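2 min read
Last updated 07/08/2021

A little thread about teaching robots to do the washing-up, or at least the bit before it where somebody clears the table. I've been at this since May and a few of you have asked what I do all day, so get comfortable.

1/ There are two ways we show the robot a job. One is by remote control: you sit at the Mellor desk, move a pair of handles, and the arms across the room copy you. The other is by hand — you hold the grippers yourself, do the job at a real table, and the recording becomes the lesson.

2/ I started on remote control and I loved it, but oh, it's slow! You can't feel anything through those handles. My first full day I managed 32 usable goes at picking up a cup, and I was so proud I rang my mum.

3/ By hand is much quicker. Our best day so far at Lokgate is 117, and that was with a proper lunch. You do look a bit like a crab, mind you.

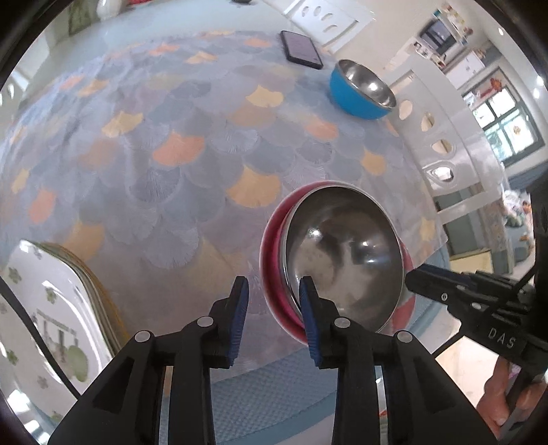 4/ Bowls are my favourite and also my nemesis. A plate you can more or less slide and pinch, but a bowl wants to roll away from you the moment you touch the rim on the wrong side. I've learnt to go in slower than feels natural and let the pads settle before I lift.

5/ The other thing I had to unlearn is being clever. My own hands do a sort of flick and catch with crockery that a two-fingered gripper simply can't, so if I cheat with a spare finger the whole go has to be thrown out. We binned 39 of mine in the first week (sorry, Preklow team, I know you had to sit through them).

6/ Mistakes are welcome, though. If I fumble and then put it right, we keep that one, and the robot gets to see how you recover. I find that rather comforting.

7/ We're on 262 good ones for the bowl job now and Jorkel does its first try-out on them soon. I'll post how it goes, crockery permitting — and do ask me things, I clearly like to chat.

14 comments
Share 23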